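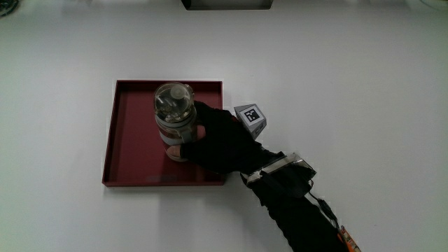

4. Rating and reviewing a film

Pramdale lets you log a film without saying a word about it. If you want to say a word about it, read on.

Before you start, you need a confirmed account and at least one film in your diary. The diary is covered in section 3, which most people skip and then write to us about.

4.1 Posting a review

1. Open the film's page and check the year. There are 11 films called Warkotton in the catalogue and two of them share a lead actor. Every week somebody gives the silent one a kicking for its dialogue.
2. Press Log, then Write a review.
3. Set your rating with the slider. It moves in half stars. Leaving it untouched means no rating, and dragging it all the way left means half a star, so be clear in your own mind which you meant.
4. Type your review. The limit is 3,210 characters, spaces included. The counter turns orange when you are close and red when you have gone on too long.
5. Tick Contains spoilers if it does. The death of a main character is a spoiler. So is "I won't say who dies".
6. Press Post.

Note: Drafts save themselves every two minutes, but only while you are online. If you write your reviews on trains, copy the text somewhere safe before you close the page.

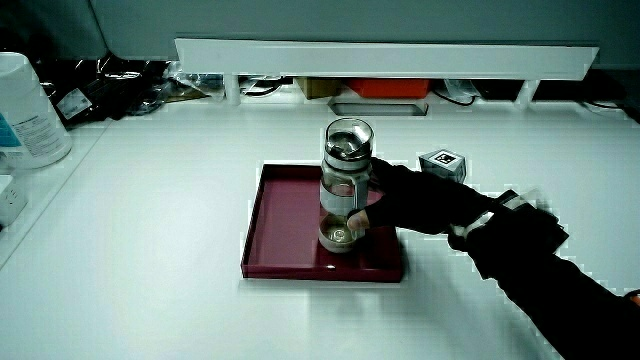 4.2 Adaptations

Films based on a book, comic or series have a second slider marked Faithfulness. It is kept apart from your star rating and has no effect on it. You may therefore give Jin five stars as a film and nothing at all as a version of the comic, as 337 members have done, some of them in capitals.

To hide the second slider, go to Settings > Ratings and untick Compare with source. You can turn it back on when the sequel comes out.

4.3 Editing and deleting

1. Open your diary and find the entry.
2. Press the pencil to edit or the bin to delete.
3. Confirm.

Edited reviews show a small "revised" label. Changing your mind on a second viewing is allowed – the label stays either way.

Caution: Deleting a review also deletes every comment beneath it, including the long and thoughtful one. We can't bring these back. Kristýna Polák on the support desk has been asked many times and remains polite.

4.4 If your review doesn't appear

Reviews of unreleased films are held until opening day. Groletstead, for instance, is due in November, and anything posted before then will wait in your drafts marked Pending. Festival screenings are the exception: choose Seen at a festival under the date box and add the name of the festival.

If the film is already out and your review is still missing, log out and back in, then check step 1 again.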